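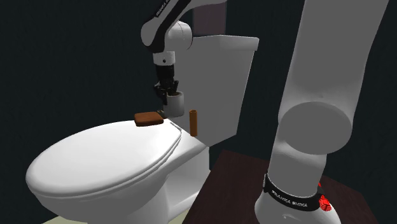
A visit to the Ragnarsson paper mill, Sernport

2010-05-27

My sister-in-law had been telling me for years that I ought to go and see the mill at Sernport on its open day, and every year something came up – a wedding, a bad knee, one year just plain rain. So this spring I put it on the kitchen wall back in January and told everyone I was busy.

It's 78 miles from our door, and I took the old road through Pukstead because I like the river there and because the bakery does a cardamom bun that I think about more than I should. Even with the stop I was at the gate before they opened, standing with a very cheerful crowd of families and a few retired papermakers who had come to see what the young ones had done to the place.

They take you around in groups, and ours had Pentti Rissanen, a tall, soft-spoken man who started on the loading dock and now looks after the tissue machine. He handed out earplugs, waited for all of us to work out how to get them in, and then led us up an iron stairway to a long gallery with windows over the machine hall. Oh, the warmth of it! It's like walking into a greenhouse, with a smell somewhere between wet cardboard and fresh ironing.

The pulp goes in at one end looking like thin oatmeal, nearly all water, and is spread over a moving mesh. From there it goes around a huge heated drum, and a blade scrapes it off the far side, which gives the sheet those tiny wrinkles that make it soft. I had never once wondered how tissue gets soft, and now I can't pick up a napkin without holding it to the light (my husband is being patient about it).

The finished sheet is wound onto parent reels as wide as a garage, and in the next building it's unwound again, embossed, and rolled onto cardboard tubes in long logs that go through a saw. A little boy in our group wanted to stay at the saw all day, and I was on his side.

Lunch was pea soup and rye bread in the canteen, 3 dollars, with all of it going to the Sernport swimming pool. I sat beside Manaia Tomoana from the lab, who tests the paper for strength and for how quickly it breaks up in water. She let some of us try the tearing gauge afterward, and I was hopeless at it.

If you go, wear flat shoes, since the stairs are open grating, and leave the stroller in the car. Parking is in the field behind the Gisis warehouse, a fair walk from the gate. I came home with a tote bag, a headache from the noise, and two more cardamom buns.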